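Lirkdale Resettlement Hearings Dataset

Version 2 – released Dec 9, 2021

Summary

A table of asylum and family reunification hearings, coded by hand from written decisions. Each row is one hearing. The release holds 2,000 hearings and 42 columns. It was put together for people who study how long families wait for a decision and what happens to the case along the way, and it may also be of use to legal aid offices that want to compare their own files against a larger set.

The data does not contain names, case numbers, exact birth dates or home addresses. Please read the section on privacy before joining it to anything else.

What is in the package

hearings.csv – the main table, one row per hearing
codebook.txt – every column, its allowed values and the coding rule
languages.csv – lookup table for interpreter languages
changes.txt – corrections made after version 1
notes/ – coder memos, lightly edited

All files are UTF-8 with Unix line endings. Missing values are left blank. A value of "not stated" means the decision was read and the item was absent, so do not treat the two as the same.

Where the decisions came from

Decisions were supplied by legal aid offices under written agreements, with the client's consent recorded by the office. Offices sent scanned or typed text. Scans were run through text recognition and then corrected by a reader. We dropped 162 decisions at this stage because pages were missing or the outcome could not be made out.

The set is not a random sample. Applicants who had a lawyer are heavily over-represented, and people held in detention are hardly there at all. Do not use the grant rate in this table as an estimate for any country or tribunal.

Main columns

hearing_id: made-up identifier, stable between versions
case_group: links hearings that belong to the same family
filed_month and heard_month: month and year only
claim_type: asylum, reunification, humanitarian, other
relation: relation of the applicant to the sponsor, where there is one
interp_lang: code from languages.csv
interp_mode: in person, phone, video, none
adjourned: yes or no
adjourn_reason: first reason given in the decision
transit_detained: yes, no, not stated
outcome: granted, refused, withdrawn, sent back

The full list is in codebook.txt. If the codebook and this README disagree, the codebook is right.

How coding was done

Each decision was coded by two people working apart. Hajar Lamrani and Brahim El Fassi did most of the first pass, and Bouchra Fahmy did most of the second. Where they differed, Salma El Sherbiny read the decision again and settled it. Her choice is the one in the table. The original codes are kept in the columns ending in _a and _b.

Agreement was good on dates, outcome and interpreter mode. It was poor on adjourn_reason, mainly in decisions that give several reasons in one sentence. We suggest grouping that column into fewer values before using it.

The column credibility_mentioned only records that the decision discusses whether the applicant was believed. It does not record which way the finding went. Version 1 users sometimes read it the other way, and the label has been changed for that reason.

Known problems

1. Decisions filed in April have a gap in interp_mode. One office used a short form that month with no interpreter line on it.
2. Families who changed lawyers midway may appear under two case_group values. We merged the ones we could find.
3. "Sent back" covers both a new hearing before the same body and a transfer to another one. The source text often does not say which.
4. Some older decisions were translated before they reached us – the column translated marks these. Word counts for them should not be compared with the rest.
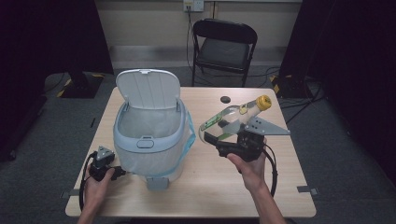 Privacy

Countries of origin with very few applicants are merged into regions. Ages are given in bands. Free text was never included. You must agree not to try to identify any person, and not to share the table with any agency that makes or enforces immigration decisions.

Loading the data

Any spreadsheet program will open hearings.csv, but set case_group to text first or leading zeros will be lost. The Ilum scripts from version 1 still run if you rename claim to claim_type. The Koyama scripts have not been updated.

Contact

Corrections go to Arnaldo Caldeira at the Lusberg office. Send the hearing_id, the column and the value you think is wrong. Please do not send decisions or client papers by email.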